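Nerkthorpe household chore trial, pre-run inspection
Unit: Carkine hand, sleeve fitted
Inspector: Noreen Awan
Date: 2018-09-12

1. Emergency stop, both stations: PASS
2. Finger return to open, 460 cycles: PASS
Comment: no stalls logged.
3. Fingertip pads seated: PASS
4. Sleeve clear of joints: PASS WITH COMMENT
Comment: recheck after each towel run.
5. Floor pickup, socks and small items: FAIL
Comment: drops thin items on carpet. Still needs a person to finish.
6. Work near floor edge strip: HOLD
Comment: no unattended runs until limits are reset. 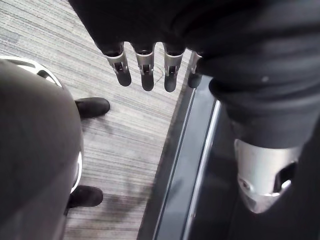 Item 6. Four fingers over striped carpet, edge strip to the right.

7. Shoes and loose items off floor before run: OPEN
Comment: operator to clear.

Result: not released for unattended chores. Reinspect in November.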